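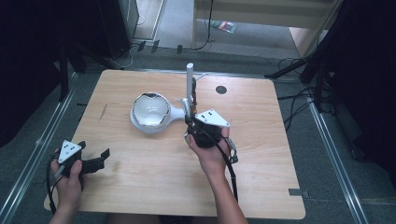 Zwei Handgreifer im Einsatz: rechts geschlossen am weißen Stab, links offen.

1/ Budgetplanung für die nächste Ausbaustufe unserer Datenerfassung. Ich schreibe die Posten einmal öffentlich auf, weil nach dem letzten Thread mehrere Leute nach der Kostenstruktur gefragt haben. Stand 9.10.26, alle Preise netto.

2/ Ausgangslage: ein Platz mit zwei handgeführten Greifern, kabelgebunden, Markerplatten oben drauf. Geplant sind drei weitere Plätze am Standort Studdale. Gesamtrahmen pro Platz ohne Rechner: 1.000 Euro. Das ist knapp.

3/ Größter Einzelposten sind die Greifer. Angebot Clallus: 505 Euro pro Paar, Kabel inklusive, Markerplatten nicht. Angebot Cilusero: günstiger im Stückpreis, aber Mindestabnahme und Ersatzfinger nur im Satz. Bei vier Plätzen rechnet sich das nicht.

4/ Markerplatten: drucken wir selbst. Trägermaterial muss matt und verwindungssteif sein. Eine Platte, die sich beim Anschrauben leicht wölbt, kostet mehr Zeit in der Kalibrierung als sie beim Einkauf spart.

5/ Kabel. Wird in jeder Planung unterschätzt, auch in meiner. Rechts laufen die Leitungen am Unterarm entlang nach unten, links an der linken Tischkante vorbei. Bei längeren Sitzungen zieht das Gewicht am Handgelenk. Für die neuen Plätze habe ich dünnere Leitungen und Zugentlastung eingeplant — 150 Euro pro Platz, mit Reserve.

6/ Kabellos wurde geprüft. Akkus machen den Greifer schwerer, dazu kommt der Ladebetrieb mit einem zweiten Satz pro Platz. Zurückgestellt bis Mai.

7/ Tisch: helle Holzplatte, abgerundete Ecken. Kein Sondermaß, kein Aufpreis. Wichtiger ist der Platz drumherum, Stative und Gerätetürme stehen schnell im Weg. Für die neuen Plätze also mehr Bodenfläche anmelden als nur das Tischmaß.

8/ Objekte: glänzend weiße Keramik, silbern glänzende Ränder, schlanke Stäbe. Für die Greifversuche gewollt schwierig, in der Beschaffung billig. Bruch läuft als Verbrauchsmaterial, eigene Kostenstelle. Bitte nicht unter Ausstattung buchen, das gibt Rückfragen.

9/ Stative, Klemmen, Kleinteile: 209 Euro pro Platz bei Kongkaew. Lieferzeit in Ordnung, Rechnung kommt getrennt nach Positionen, was die Inventarisierung vereinfacht.

10/ Summe pro Platz: 505 + 150 + 209 = 864 Euro. Bleiben 136 für Tisch, Platten und Objekte. Geht auf, solange kein Greifer ausfällt. Ein Ersatzpaar für den gesamten Standort steht deshalb separat im Antrag.

11/ Wichai Pongsiri hat die Wartungsintervalle durchgerechnet und würde zwei Ersatzpaare nehmen. Fachlich kann ich dem folgen, im Antrag bleibt es vorerst bei einem.

12/ Offen: Schulungsaufwand für neue Bediener. Wer belastbare Stundenwerte für beidhändige Handgreifer hat, gern als Antwort hier drunter.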